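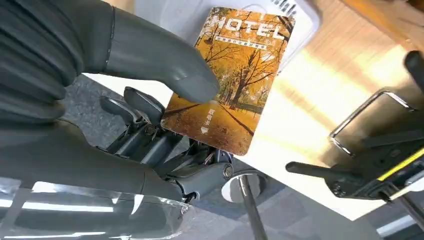

3. Die Schlüsselkarte und ihr Halter an der Wand

Wir kommen nun zu einem Gegenstand, den Sie alle schon in der Hand hatten und über den man erstaunlich lange reden kann, liebe Kursteilnehmer! Auf unserer Karte liegt goldoranges Laub auf einem Weg zwischen Bäumen, darüber steht groß HOTEL, und unten zeigt ein kleiner weißer Pfeil, wie herum man sie einsteckt. Achten Sie im Haus Halness (200 Zimmer, also viele Karten) bitte darauf, dass Gäste diesen Pfeil auch finden.

Zum Üben: Karte aufrecht halten, Pfeil nach unten, dann ohne Druck in den Schlitz führen. Lesen Sie bis zur nächsten Stunde im Gistura-Skript den Abschnitt über Kartenhalter.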